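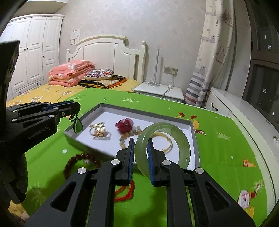
Teaching Notes > Robotics > Learning from Demonstration

Handout 2: Showing the job by hand
Feb 24, 2025 – Florian Vasseur

There are two ways to show a robot a task. You can drive the arm from a distance, with a leader arm or a headset, or you can leave the arm in its cupboard and do the job yourself with a gripper in each hand. In September we did the first. You will remember the queue.

With hand-held grippers you feel the object push back, so you work faster and squeeze less. The price is that you will cheerfully make movements no arm can copy. Your wrist is cleverer than the Stelum's, and your elbow goes places its elbow does not. Keep this in mind before you reach round the back of anything.

Jewellery sorting is the set task this term. A rigid ring shape such as the jade bangle can be held upright between the jaws and stays the shape it was. A pendant on a cord has its own opinions: grip the cord and the stone swings, grip the stone and the cord goes where it likes. Bead bracelets are worse. Plan where each piece will be let go before you pick it up.

Rules for recording

Start and finish with both grippers open and still.
Move one piece at a time, even when you have two hands and feel talented.
If you drop something, pick it up and carry on. Recoveries are worth having.
Don't tidy with your fingers. The robot has none.

Each pair hands in 170 demonstrations. Last year Solange Vidal's group made 300, of which 25 began with a long pause while somebody decided what to do. The trained policy learned the pause beautifully.

Reading for next time: Purba's notes on matching hand speed to arm speed, sections 2 and 4. Section 3 is mostly about Fudgate and may be skipped.

Questions to the robotics teaching office | Back to top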